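About Malar

Malar is a shared workshop in Dremcombe for people who build robots at home and need more room, better tools or a second opinion. We opened in April with 140 square meters of floor space and a rule that every build is modeled before anyone cuts metal. The rule still stands. Members work in simulation first, with grippers, furniture and walls rendered at true scale, and move to hardware when the motion holds up.
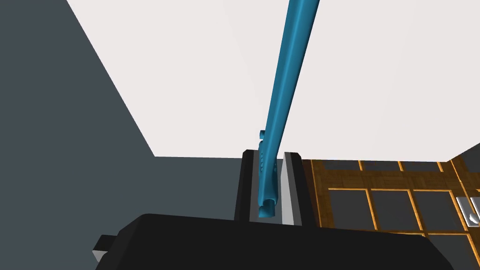 2 min read

Most of our effort goes into holding things. A long, slender part with a rounded end gives a parallel gripper very little flat area to press on, and the angle at which it leaves the fingers decides what the rest of the arm can do with it. We keep a library of such parts, blue rods and hand tools among them, and any member can load one into a test room.

The current shared project is Statis, a two-arm build intended for a domestic garage. Its rooms contain ordinary items: a white cabinet with a drawer, a wooden lattice panel, plain walls. Both arms carry parallel grippers. The control code is common to all members and is reviewed before each merge - the log stands at 2,941 entries as of 17 August 2022.

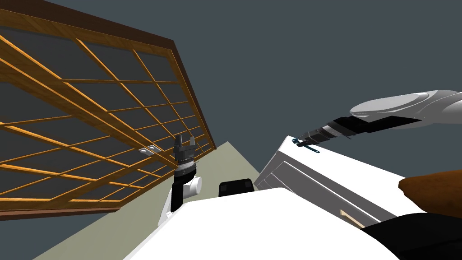

Rigoberto Nava
Workshop Lead

I run the bench schedule and maintain the arm models. My own interest is clearance. With one gripper holding a small tool over a cabinet and the other open beside a lattice, the planner has to treat furniture and both arms as obstacles at once. We check the wrist joints at 90 degrees first, then work outward from there.

Membership is limited to 7 active builds at a time. Robles, the machine shop next door, cuts brackets and mounting plates for members at cost - drawings must be in metric. New members bring a written outline of the build, a parts list and a model that loads without errors. Soldering benches are shared. Storage is by the shelf and is assigned when a build is accepted.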